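The Arm That Learned to Let Go

The incident report runs to 7 pages, and the word "unexpected" turns up on most of them. Last September, at the Gondville plant where Fimidard assembles garden pumps, a robot arm picked up a screwdriver, carried it halfway to a tray and opened its fingers. The screwdriver landed on a safety mat. The arm went on to the tray, placed nothing in it with great care, and reported success.

It did this 243 times before the end of the shift. The tool it was handling came from an automatic feeder, and the feeder never ran short, so the mat filled up. The night crew found it looking like the floor of a hardware store after an earthquake.

No one was hurt. The fence did its job, and the light curtain stopped the cell the moment someone reached in for a souvenir. But an arm that drops steel and believes it hasn't is a safety matter, and Fimidard sent the whole control program back to its supplier, Korkincombe, with a polite letter and a less polite invoice.

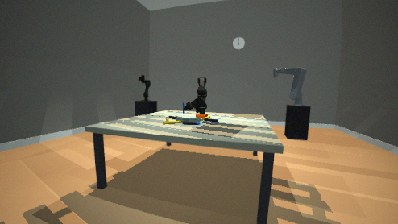
Korkincombe does its hand-tool training in simulation, where a dropped wrench costs nothing and bruises no feet. Its software, Gachanja, ran the pick-and-place job 1052 times before release and passed nearly all of them. The simulated workroom has its comforts: a clock on the back wall, striped tabletop, a yellow handle and a few other tools laid out within reach of a black arm. What it lacked was oil. Real screwdrivers at Gondville arrive with a thin film of it, and the virtual ones had the friction of a clean rubber boot.

That explains the slipping. The bragging took longer to find. Gachanja judged a grip by how far the fingers had closed, and on run 645 of a replay the engineers noticed that a worn finger pad gave the same reading with a tool or without one – a full hand and an empty one, identical on paper.

The fix is a force sensor and a second check at the tray. The cell restarted this month at half speed, with a net under it. Fimidard has asked for the net to stay.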